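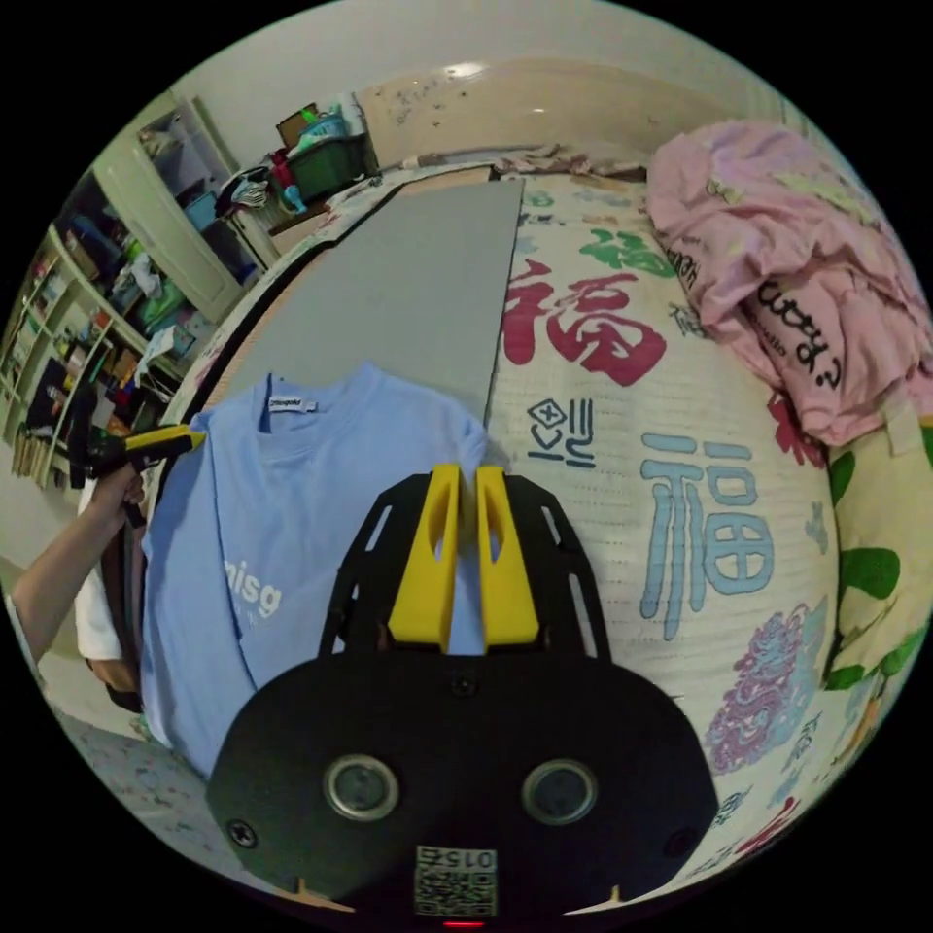
Soo-ah Chae argued at the first design review that a pair of grippers meant for household work should be judged on clothing before anything else, as soft fabric will show up faults that boxes and cups conceal. The group accepted the argument, and the scope of the project was changed accordingly. The original plan had called for the sorting of kitchen containers on a bench.

1. Purpose of the project

The Wumulent project set out to build two hand-held grippers at low cost and to use them to record demonstrations of folding. The recordings are intended for a later student group, which will attempt to train a fixed arm from them. Training did not form part of our work and is not reported here.

The build was completed by Danica Vasić, Dong-geon Gil and Saadet Karaca in the shared workshop at Tiltthorpe. Cameron Dunbar supervised. Demonstrations were recorded in a bedroom at home, with the bed as the work surface. A workshop bench was considered and rejected. A bed is soft, it has patterned bedding, and other belongings are often left on it, and a machine used in a real household would have to cope with all of these.

2. The build

Both grippers are worked by hand. The operator opens and closes the fingers, and the position of the fingers is recorded along with the view from the body of the gripper. Each finger is slotted through its centre to save weight. The first pair had no slot and the operators reported a sore wrist after 18 minutes of folding.

The opening between the fingers was set at 90 mm. A narrower opening was tested on T-shirts and worked well at the collar, but it could not take hold of a thick hem without bunching it. The mounting plate behind the fingers went through three versions. In the first, the holes had been drilled slightly out of line, so that one finger sat forward of the other and thin cotton slipped out at the tip. The Rillier fasteners ordered for the second version arrived in the wrong length, which delayed assembly until the Tuesday of the following week. The third version was kept.

A numbered label was fixed to the body of each gripper so that recordings could be matched to the hardware. This was a late addition. Some early recordings had already been made without it, and these were set aside.

3. Recording procedure

Each demonstration began with a garment laid out flat and ended when the folded garment had been placed on the pile. Operators were asked to work at an ordinary pace and to leave mistakes in. T-shirts were the main garment. Larger pieces of cloth were added in May at the suggestion of Saadet Karaca, and these required both grippers to be used with more care, as a long piece will swing when it is lifted and can disturb the pile beneath it.

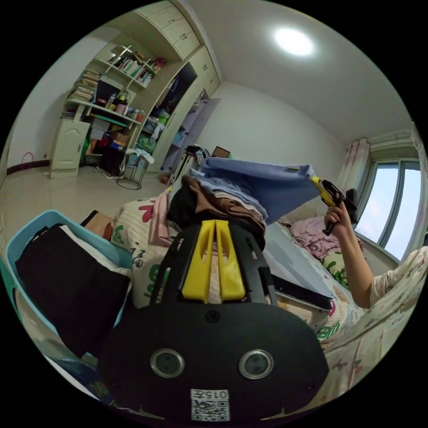 Figure 2. Lifting a large blue cloth beside the folded pile.

4. Results

In total, 1406 demonstrations were kept. Shirts gave the most consistent recordings. Large cloths were slower and more varied, and the operators did not settle on a single method for them. Dong-geon Gil preferred to take hold of a corner, while Danica Vasić began from the middle of an edge. Both methods were retained in the set, with a note in the log.

The finger mounts needed tightening on 7 occasions. No finger was broken.

5. Matters outstanding

The grip force is not measured. A sensor was chosen from the Ó Flaithearta parts list but there was no time to fit it. The next group should also review the trigger spring, which is too stiff for operators with small hands. Drawings for the third mounting plate, the wiring notes and the recording log are stored in the project cupboard at Tiltthorpe, on the same shelf as the spare fingers.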